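What I Took Home from the Nasitz Open Day
Speaker notes, Kurnetti users' group, January meeting

Slot is 25 minutes with questions. Keep the opening short, they've had coffee and they want to get to it.

1. Opening

Thank them for the invitation. Say straight off that I buy packing equipment for a living and I've sat through a lot of demonstrations. I've signed for machines after a good demonstration and then spent two years paying for the difference between the demonstration and a normal shift. So I go in with my arms folded. Say that with a smile.

Nasitz opened up their Prulach site for a day last fall. They were showing the Han, their picking arm. The pitch on the invitation was "general handling of everyday goods," and that phrase is what I want to spend the time on. Who decides what's everyday?

If anyone here was also at Prulach, ask them to put a hand up now. They may have seen a better session than I did, and I'd like to hear about it at the end.

2. What was on the program

Talk from the sales director (skip, it was a sales talk). Tour of the assembly hall, through glass. Then the demo room, which is what we all came for. There were 65 of us signed in at the door, and they took us through in groups, so your view depended a lot on who was standing in front of you.

The task on the card was "item to basket." White table, a plain wall, a brown woven basket, and the arm bringing a pale, rounded thing toward it. Let the slide sit for a moment before talking over it.

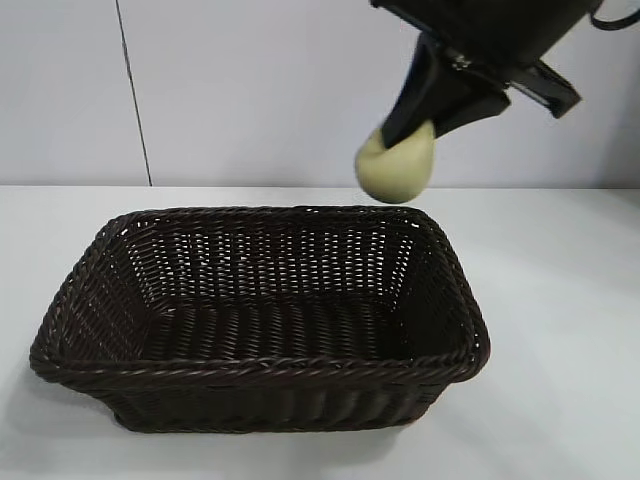
3. Why I don't trust a smooth round thing

Start with credit. A woven basket is a fair choice. I've seen demos where the target is a steel tray bolted down on a marked square, and this was a household sort of object with a rim and a glossy surface. I wrote "better than expected" in my notebook and underlined it, and I stand by that.

But look at the item. Smooth, rounded, and no sharp corners to fuss over. If I were picking something for a two-fingered gripper to carry in front of customers, I'd pick something very like it. What I have in my own building is shrink-wrapped pairs, bags half full of air, cartons with one flap up. I asked whether we could try something from my bag. I had a packet of tissues and a tangled phone charger ready, on purpose. The answer was that the cell was "configured for the session." Pause there. People in this room know what that means.

Second point, the basket had been sitting on that table before we walked in. Who put it there, and how carefully? If a technician squares it up between groups, then a person is doing part of the job, and I want to know what that person costs per hour. I asked. I was told the placement was "within tolerance." I asked what the tolerance was and got a card with an email address on it.

I did write to the address. The reply took four weeks and gave the tolerance for a different gripper.

4. What the arm sees

Slow down for this part, it's the useful bit of the talk.

They had the arm's own camera running on a screen beside the cell, and if you go to one of these days, stand by that screen. The side view is for the brochure. The camera view is where you find out what the software has to deal with. From above, with the gripper fingers poking in at the bottom of the picture, the basket comes out at a steep slant and many of the gaps in the weave turn into bright white dots. I'd never have thought of a basket as a hard thing to look at until I saw that. Ask the room to guess what a depth reading would make of it before I say any more. I don't know the answer myself, and nobody at Nasitz volunteered one. 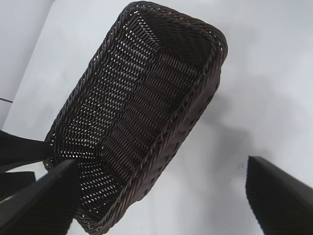
Sheldon Beaulieu disagreed with me about this on the bus back, and I promised to give his side. His view was that a woven basket is a harder target than most of what we run, that Nasitz could have used a gray tote and saved themselves trouble, and that I'd have complained about the tote too. He said I was asking an open day to be an acceptance test. He also said that if the thing can find a rim in all that speckle, it can find the edge of my cartons.

My answer to Sheldon, then and now: maybe. I would have complained about the tote, he's right there. But finding the rim once under one set of lights tells me about that set of lights. The room at Prulach was bright and even, with white behind everything. My bay has a roller door facing west. At four in the afternoon you can't read a label on that side of the building, never mind a weave.

(If this gets a laugh, don't add to it. Move on.)

5. The number they gave us

The handout claimed 202 successful cycles in a row. Read it out exactly. Then list what the handout leaves off, and leave a gap after each one:

Cycles of what? One item or a mix?
Did anybody move the basket in between?
What counts as a success – in the basket, or just not on the floor?
How long did it take? There's no clock on the handout at all.
How many runs were started and thrown out before that one?

I'm not calling it a false number. I'd guess it's perfectly true. A true number with nothing around it is still no use to me when I have to stand in front of a finance director and say how many people I can move off the line.

For what it's worth, I watched seven cycles with a pen in my hand. I saw one hesitation, where the arm stopped short over the table and then carried on. Our guide talked right through it. I'd have thought more of them if the guide had stopped and explained it.

6. Close quarters

This is where I got more interested than I meant to. At one stage the arm took its gripper down to the basket itself, right in close, both fingers on the inside with the walls on either hand. On the camera feed it's a blur of weave, with the handle opening showing up as a pale hole in the dark side and the tip of one finger overlapping it. I'd budgeted for none of that. Reaching into a container is where our last trial machine fell down, and they chose to do it with visitors watching.
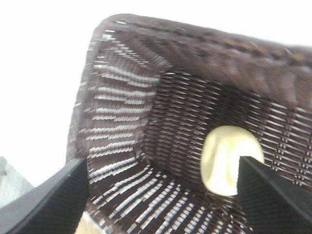 So, questions to ask if you're shown something similar. What happens if a finger catches in the side? Does the arm feel it and back off, or does it drag the container along and call it progress? Is there a force limit, and can my own maintenance people change it, or is that a service call? And what does the camera do when it's that near to everything? I put the first one to the engineer at the back of the room, a quiet man who wasn't on the program, and he gave me the only plain answer of the day. He said it backs off most of the time, and they were still working on the rest. I'd buy from him before I'd buy from the sales director.

7. What I'd want before spending money

Bring your own goods. If they won't run them at an open day, fair enough, but then they run them before an order, at your site, with your lights and your dust.

Move the container yourself, in front of them. Turn it, push it over by a hand's width, put it back badly.

Ask for the failures. Any firm that has run the thing for a month has a folder of them.

Count the people in the room who work for the supplier, and ask what each one does between cycles.

Get the time per pick in writing.

8. Where I've ended up

I haven't ordered a Han. I haven't crossed it off either, mostly on account of the man at the back. Nasitz have offered a site trial in the spring and I've sent them a box of our worst items, including the bags. They've confirmed the box arrived. I'm waiting to hear how the bags went.

Questions. Sheldon will have one. Take his second.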